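August, bench 2, Traltitz cell

Went through the handling rules again with Sevim before the afternoon block. The written version has drifted from what we do, so I'm putting down what applies until the next revision.

**Speed.** Free moves capped at 200 mm/s while anyone is inside the tape line. No exceptions for "just one check". Ferhat's point stands: the cap goes in the controller config. If it sits only in the run script, it disappears the first time someone copies an old script.

**Stop test.** Press the e-stop before the first powered move of each session, confirm that the drives drop, reset, then write initials in the log. The log had gaps this month. A session without initials counts as untested and its runs get pulled from the set.

**Wrist view.** Check the live view before starting. At least part of one finger must be visible at the home pose, with bare table next to it. If the finger is missing from view, the mount has shifted and calibration has to be redone. Wagner wants a numeric tolerance here. I agree but we don't have one yet – open item.

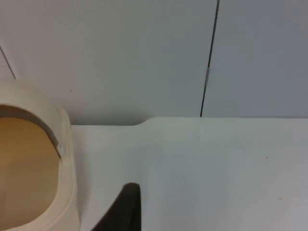 **Containers.** A container may run past the edge of the wrist view at home, but part of the rim has to show. Fingers stay clear of the rim on approach: come down vertically, then move sideways. Diagonal approaches are banned after run 1451, where the planner took a shortcut and the force limit tripped. No damage, but the arm sat in fault for the rest of the hour and Kojo had to back it out by hand in teach mode.

**Table surface.** Wipe down between operators, not between runs. Small marks that don't come off are left alone. Do not sand or tape over them. Tape edges gave us false contacts on the Gernel bench.

**Logging.** Split files at 1000 episodes. Operator name goes in the header, never in the file name. Failed runs are kept and flagged. Deleting them made the Tustdale comparison useless last time.

Disagreement on who may clear a fault. Nazmiye says any trained operator, Kojo says only the person who started the run. Current rule – the person who started the run clears it, or a second person after a verbal handover. Sevim will put the wording on the door sheet.

Still to do:
- tolerance for the finger position (Wagner)
- move speed cap to config, lock the file (Ferhat)
- back-fill the log where initials can be confirmed, mark the others untested (me)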